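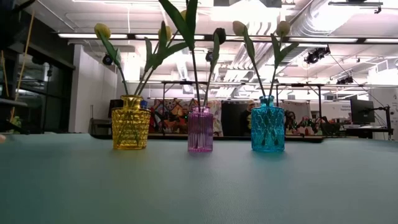 Plekport (Software)

Plekport ist eine Planungs- und Steuerungssoftware für Roboterarme, und ich schreibe diesen Artikel in unserem kleinen Wiki vor allem deshalb, weil ich jeden Freitag damit arbeite und mir die alte Fassung zu trocken war. Entstanden ist sie als Ableger von Votov, einem Bahnplaner, den manche von euch bestimmt noch kennen.

Wahrnehmung

Das Modul Vorham macht aus Tiefenbildern ein Belegungsgitter, 30 Mal pro Sekunde. Bei durchscheinendem Glas wird es spannend: Die Tiefenwerte haben Löcher, und der Planer hält eine Vase gern für freien Raum. Dünne Tulpenstängel, die sich kreuzen, verschmelzen dagegen zu einem einzigen Klumpen — da hilft nur ein feineres Gitter (und Geduld!).

Planung

Gesucht wird mit einem Stichprobenverfahren, Zeitlimit 300 Millisekunden. Findet es nichts, bleibt der Arm stehen und meldet Fehler 633, den ich inzwischen im Schlaf kenne. Den Sicherheitsabstand stelle ich bei Blumen auf 12 Millimeter, die Voreinstellung ist mir zu knapp.

Werkzeuge

Zum Abspielen alter Läufe gibt es den Betrachter Taşdemir. Er frisst Speicher ohne Ende, aber ich mag ihn trotzdem sehr. Die Zeitleiste lässt sich seit August auch mit der Tastatur bedienen.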